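Chapter 4
Gathering Examples

What you'll meet in this chapter
Why showing beats telling
Planning a session before you pick anything up
What counts as one example
Good variety and bad variety
Keeping the duds

4.1 The fifty-three bad sweeps

My first proper set of examples was rubbish. I'd been taken on at Wekeddale, in a lab on the ground floor with a radiator that only worked in June, and my job was to teach a system to sweep crumbs off a table. I'd read plenty about learning systems. I knew the sums, more or less. So I spent one happy afternoon sweeping crumbs, fed the lot in, and went home feeling very pleased with myself (I think I even bought a cake).

There were 53 sweeps in that set. Every one began with the brush in the same spot, because I'm a tidy person and I kept putting it back there. The system learned beautifully to reach for that spot. If the brush was a hand's width to the left, it reached for the spot anyway, closed on thin air and carried on sweeping with nothing in its grip. You'd have thought it was very proud of itself too.

I tell this story at the start of every course I teach, and I'm putting it at the start of this chapter for the same reason. In Chapter 3 we looked at what goes on inside the learner, and it's easy to come away thinking that's where all the cleverness lives. A good half of it lives out on the table, in somebody's hands, on a dull wet afternoon in January. This chapter is about that half.

4.2 Showing and telling

Suppose you wanted to write down how to use a dustpan and brush. Go on, try it, on the back of an envelope. Most people manage four or five lines and then get stuck at the bit where the pan has to be tipped slightly so the crumbs go over the lip. How much is slightly? When do you tip it? What's the brush doing in the meantime? Your hands know all this perfectly well, and they've never had to put it into words.

Showing gets round the problem. You do the job, something records where your hands went and what they were looking at, and the learner works from the record. A set of these records is what I'll call a collection, and one record, from the moment you start the job to the moment you stop, is an example. In some papers you'll see "episode" or "demonstration" for the same thing. I'll stick with example, it's shorter and my editor prefers it.

There are two common ways of doing the showing. In the first you steer a robot from a distance and it does the job while you watch. In the second you leave the robot out of it and hold the grippers yourself, one in each hand, so the movements are yours but the fingers doing the holding are the kind the robot will have. I've done both for years and I like the second far better for two-handed jobs. It's quicker, your wrists do what wrists do, and you find out very early on what those two stiff fingers can't manage.

Dustpan work suits it nicely. One gripper has to deal with a thin handle and the other has to hang on to the brush, and the two jobs are going on at once, which is just the sort of thing that's horrible to steer from a distance! The marker plates on top, white with dark dots, give a camera a pattern to find, so you can work out afterwards where each gripper was and which way it was turned. Try not to cover them with your sleeve. I've lost whole mornings to a baggy jumper. 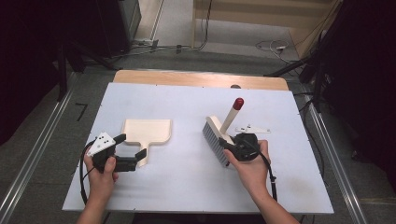
Aryee read a draft of this section and wrote in the margin that I'd made it sound as though anybody could stroll in and do it, and that the first hour with a pair of grippers is miserable. You grab too hard, you forget your fingers aren't your fingers, and you should throw that hour away before it gets anywhere near the learner.

Fair enough, and I've since changed my own habits over it. I used to keep everything from the first minute. Now I have new people practise for an hour with the recording switched off, and the collection starts after tea. I'd still hold on to a few of the clumsy ones for reasons I'll come to in 4.5, but Aryee's right that you don't want them making up the bulk of what the system sees.

4.3 How many is enough?

This is always the first question, usually before people have their coats off. I wish I had a rule for you. The Zanaditz collection, which we'll use for the exercises in this book, has 2,973 examples in it. It was meant to have 3,000. We stopped short when we went through the lot and found 27 where the two recordings didn't line up in time, so the left hand seemed to be reacting to things the right hand hadn't done yet. Out they went.

Did we need that many? For some of the jobs, no. With 400 good ones, well spread, the system was already doing decent work on a single brush and a single pan. The rest went on other brushes, other pans, other tables, and people of different heights, and that's where the number starts to climb. So when someone asks me how many, I ask back: how many of what, and how different from each other?

Hold on to that question. It comes up again in Chapter 6 when we talk about testing, and it'll come up in your own project on the first morning.

4.4 The start card

After the crumb business I began using what we call a start card. It's a plain bit of card with the starting layout for the next example: where the brush goes, which way the handle points, where the pan goes, who's on. You shuffle the cards, take the top one, set the table to match, and record. At Wekeddale we drew ours by hand. The Muteo project had a little program that printed them, and very smart they looked, but I don't think the results were any better for it.

A few things I'd put on every card:

Position of each object, marked on a simple grid
Direction each handle points
Which hand moves first
Where the job is counted as finished

That last one gets forgotten constantly. If one person stops when the crumbs are in the pan and another stops when the pan is back on the table, the learner has been shown two different jobs with the same name. It'll do something in between, and it won't be pretty.

Leave the middle of the job alone, though. I've seen cards that told people how fast to sweep and how many strokes to use, and the examples came out stiff as a board. Set the start, set the finish, and let people sweep.

Try it yourself 4.1
Find a dustpan and brush and a handful of dry rice. Sweep up the rice ten times, putting the brush down wherever you like before each go. Mark every starting place on a sheet of paper. Now look at how much of the table you never used, and draw up six start cards to fill the gaps.

Next we'll take a single example to pieces and see what's recorded in it, moment by moment.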